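Home Stories Archive Submit Contact

The last of the bars

Dalva Prado had the key to the shop on Diltton Street because her uncle had left it to her, along with the debts and a radio that got one station. Martim Brandão came on the bus to help her clear it. He had worked there one August when he was 15 and he still knew where the light switch was.

They did the front room before lunch. Paper went in one pile and anything that could be sold went on the counter. There was an invoice book from Wulleck that stopped at number 463. Dalva read a few pages standing up and then put it with the paper.

"He never got paid for half of these," she said.

"He got paid in fish sometimes," Martim said. "From Coelho."

She didn't remember any fish.

In the back was the bin. It had always been in the back. When she was small it had seemed as big as a bathtub, and her uncle would let her drop the bars in from the top to hear them hit. He called the red ones bricks and the green ones beans. She had never asked what they were for. Her mother said they were for a customer, and the customer never came.

Martim leaned over the side and looked in for a while.
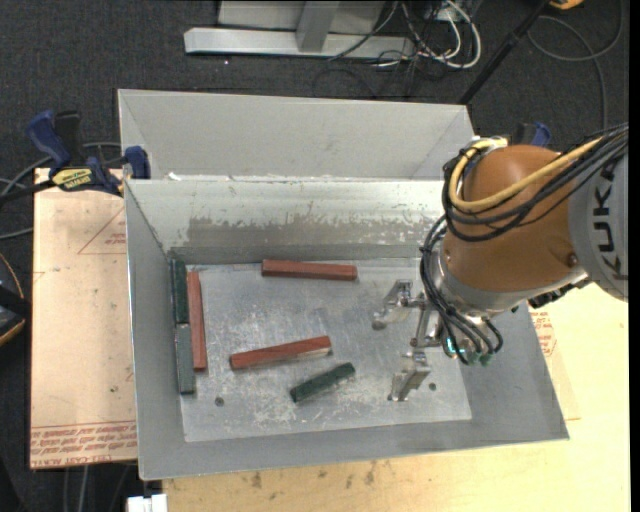
"What do you want to do with them?" Martim asked.

"Put the red ones in one box and the green ones in another, and I'll take both home," Dalva said.

He went to find boxes. There was one from a case of Kitden soap and one with no name on it. He wiped them out with his sleeve.

Dalva stayed by the bin. The floor of it was scratched all over, worst in the middle, and she thought some of that must be hers. Her uncle used to shout from the front when she threw them too hard. He would shout and then come back and do one himself.

"There's a gray one," she called. "Gray and green."

"Which box?"

She thought about it. "Green."

"Your uncle would have said it was gray."

"My uncle would have said it was a bean."

Martim set the boxes down on the floor, the soap one on the left. Out front the telephone rang. It would be Ruxandra Stanciu, who had bought the building and wanted it swept by 6. Dalva let it go on ringing. She took off her watch and put it in her coat pocket, as she used to be told to.

"Do you want me to do it?" Martim said.

"You can do the green."

The ringing stopped and started again. Martim looked toward the front room.

"Tell her the back room's nearly done," Dalva said.

"It isn't."

"Tell her anyway."

He went, and she heard him pick up and say good afternoon in the voice he used for landlords. She pushed up her sleeves and waited for him to come back.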